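Curnwood Amber Cleaning Vinegar, 520 ml
Sold by Pomon

I've stocked this one for nine months now and I still get asked what's in it, so I'll start there. It's malt vinegar, a bit of orange oil and water. The colour comes from the malt (I don't add any dye) and it can be a shade lighter or darker from batch to batch, so don't worry if your second bottle doesn't match your first!

I use it mostly on taps, kettles and the glass in the shower. A good splash in a bowl of warm water does the whole bathroom, and neat on a cloth is fine for limescale that's been sitting there all winter. Please keep it off marble, limestone and anything waxed. I did my own hall floor with it once and spent a weekend putting the shine back.

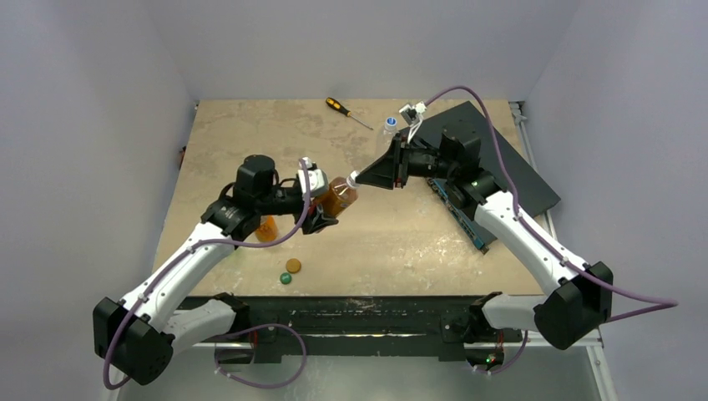
The bottle is clear, so you can see what you've got left, and the cap is a plain white screw cap. I did try a flip top for a while and it leaked in the post, so back to the screw cap we went. Any of the Hapeta spray heads will fit straight on if you'd like a trigger, but they're sold separately and I only have them in grey at the moment.

It does smell of vinegar when you first open it, I won't pretend otherwise, but with a window open it's gone in a few minutes and you're left with a faint whiff of orange. My sister can't stand it. I quite like it.

Size: 520 ml
Refill pouch: 900 ml, fills one bottle with plenty over
Storage: upright, out of direct sun, lid on tight
Made in small batches at Buston

Postage is the same for one bottle or four, so it's worth going in with a neighbour. Refill pouches are back in stock from May. If you have empties, rinse them and drop them at the Buston shop and I'll knock a bit off your next one. We've had over 3,904 back so far, and the shed is getting rather full!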